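3.2 Placement of the room telephone

The survey covered 152 guest rooms in two hotels, the Maltmont and the Menzies. In 84 of them the telephone stood on a side table in a corner; in the others it was on the desk or fixed beside the bed. Corner placement followed the wall outlets - staff put the table where the line came out, and the chair was moved to suit (Urquhart, field notes).
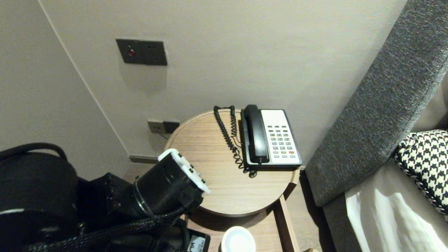
Figure 2. Corded desk telephone on a round side table in the corner of a room, with a double outlet on the wall behind.

Small round tables left little space once the telephone was in place. Guests who wanted to write a message or set down a glass often pushed the telephone toward the wall, and housekeeping moved it back the next morning. The coiled handset cord was the most common complaint in the comment cards. It caught on lamps and cups, and in the Menzies rooms it was sometimes found wound around the base. Tables with a lower shelf were rated higher, as loose items could go underneath and the top stayed free for the telephone.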